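**Produce storage: humidity, ethylene and the back room at Plosdale**

The walk-in at the Plosdale store has been split into two zones since September. The left zone is held at 50°F and 90 percent relative humidity. The right zone runs at 38°F. Most complaints about soft stock came from keeping everything at the lower setting.

Peppers, mangoes and other warm-climate produce are subject to chilling injury. The damage shows as pitting, dull skin or uneven ripening, and it often appears only after the item returns to room temperature. A pepper can look sound in the cooler and fail on the shelf a day later.

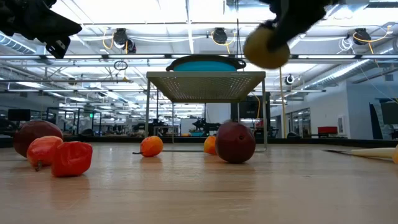
Sorcha Rutherford wrote in to ask that the log sheet record pulp temperature as well as air temperature, as the two can differ for hours after a delivery. The sheet now has a column for it. Use the probe on one item per case and discard that item.

Ethylene is the second variable. Ripening mangoes give off enough of it to shorten the life of leafy stock in the same air space. The zones share a return duct, so the divider alone does not solve this. Filter cartridges (Hnatiuk part 3638) go in the duct and are changed every 2 months. Write the change date on the cartridge housing in marker.

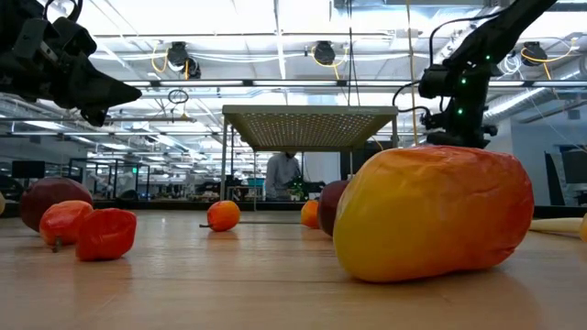

Should unripe mangoes go in the warm zone on arrival? Leave them at room temperature until they give slightly at the stem end, then move them to the warm zone.

Do not wash stock before storage. Surface water held in stem cavities raises the rate of decay, and the fans do not dry the lower crates evenly. Rinse at the point of use and drain fully in an open container.

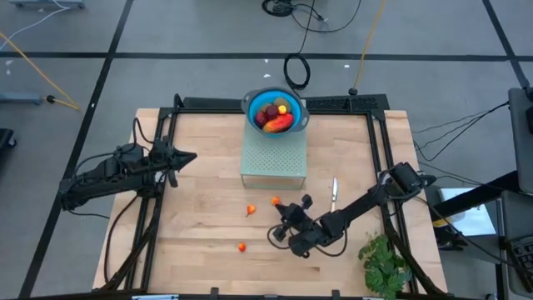

Dinesh Gazi disagrees with the draining advice for peppers, arguing that water trapped in the folds needs a towel as well, and his Mullinberg crew has worked that way for two seasons. Either method is acceptable for same-day use. For anything held overnight, towel first.

Crate labels for the warm zone are orange. Old white labels should be removed before crates are returned to Brornutstead.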